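Bar Handles, Woven Cloths and Other Small Kitchen Wins

I love a drawer cleanout more than is probably healthy, and August is my favorite time for it (school stuff is coming in, summer stuff is going out, and everything is in the wrong place anyway). So make some coffee and pick one spot. Just one! I usually start with the stack of boxes and cloths that has been growing since spring.

Cloths first. Shake each one outside, then sort by feel: soft ones for glasses, ribbed ones for scrubbing, worn ones for the floor. My friend Mwajuma Waweru got me into this and I've never gone back to the one big jumbled pile.
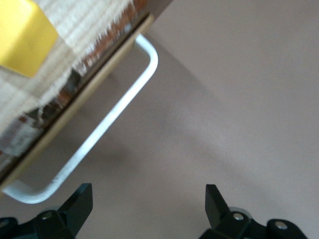 Fraying is the thing I get asked about most, and it's such an easy fix. Trim the loose threads with sharp scissors, fold the edge over twice and run a zigzag stitch along it. A cream ribbed weave with a fuzzy edge and threads hanging off the end is a perfect candidate, and ten minutes at the sewing machine gives you years more out of it. No machine? A hand-sewn blanket stitch looks lovely too. Wash it afterward and see how the hem holds before you do the rest.

Now for white metal bars and handles, which pick up little dark scuffs like crazy. Mix baking soda with a few drops of water until it's a soft paste, rub it on with a damp cloth, and go gently around the bends where the paint likes to chip. Rinse, dry, done. I did every handle in my kitchen one evening and kept walking back in to admire them!

One more: flatten any empty box the minute you find it. You'll get half a shelf back.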